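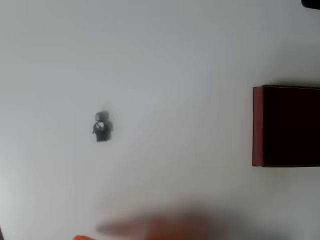
The white work table at Brevstead's Undberg site, with a toy figure and a dark red box set out and the arm moving at the lower edge.

Brevstead has put its tabletop pick-and-place cell back into service after replacing the gripper fingers and resetting the wrist camera, the company said on September 25, 2023.

The cell sorts small mixed goods and had been missing grasps since early in the month. Loan Vương, who maintains it, traced the fault to play in the left finger mount. Two screws had backed out far enough to let the finger tip shift under load, and the pads on both fingers were worn past the limit in the service sheet.

Both fingers were exchanged as a pair. The mount was cleaned, the screws were refitted with thread locker, and the jaw was cycled without a part before the arm was allowed back over the table. The job took three hours, including a restart of the Kolell controller.

Camera calibration was then repeated, first with the arm parked and again at 19 poses above the work surface. Views with the gripper close to the lens were left out of the fit - they give the software too few sharp edges to work with.

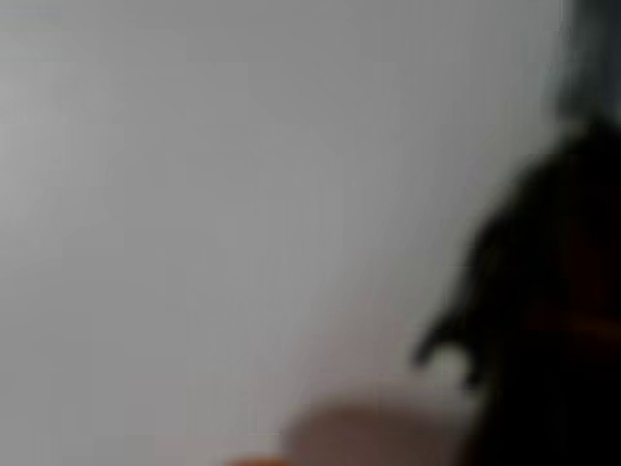 Pale gray surface and dark gripper, both out of focus at close range.

New inspection interval

Finger mounts on the cell will now be checked every five shifts, with a torque reading written in the log each time. Pads are to be changed in pairs even when only one shows wear.

Tassanee Petchrat, who schedules the line, said the cell would run at reduced speed until the next check. "The grasp was the fault, so the grasp is what we watch," she said. "Speed goes back up after a clean reading on both mounts."

A second cell, supplied by Stelmakh with the same finger mount, is due for inspection before the end of September.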